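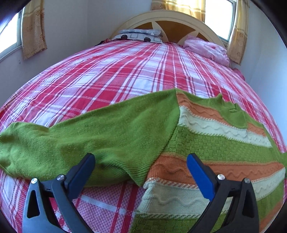

Can a machine do the household folding yet? Towels on a clear table, sometimes; a mixed basket of clothes in an ordinary bedroom, we have seen no proof of it.

Home Agendas Minutes Archive Contact
Search this site Enter keywords Go

Flimisholm Residents' Association
Minutes of the November meeting, Clekham Room, 7 p.m.

1. Minutes of the last meeting
Approved with one correction to the parking item.

2. Drotedix proposal for laundry and tidying service
The chair summarized the letter from Drotedix, which offers the building a trial of its home chore machine for 6 weeks at a cost of $1738. The letter says the machine can make beds, fold clothes and load a dishwasher.

Members asked what "can" means here. The letter gives no figure for how often a fold has to be done over by a person. It does give 555 garments folded in testing, but not how long that took or how many were T-shirts. One member said a T-shirt is the easy case and she would like to see a thick sweater with one sleeve out and the rest bunched up, on a bed with a blanket and pillow still on it.

A member who had watched the sales video said there was a cut between picking up the shirt and setting it down folded. He did not want to pay for the part after the cut until he had seen it.

The member from the second floor spoke in favor. Her mother can't lift her arms well, and even a slow machine would be a help — she would put up with bad folds. The meeting agreed this was a fair point and that the letter did not answer it either way.

The Sabatier building next door was said to have turned down the same offer. The secretary will ask them why.

Moved: that the association decline the trial for now and ask Drotedix for an uncut demonstration in a resident's own bedroom, with clothes the resident picks. Carried, one against.

3. Laundry room
Dryer on the left still trips the breaker. Repair quote accepted. A member remarked that we might get the machines we have working first.

4. Other business
Bike rack keys are at the front desk. Hallway bulbs to be changed before the next meeting.

Meeting closed at 8:40 p.m.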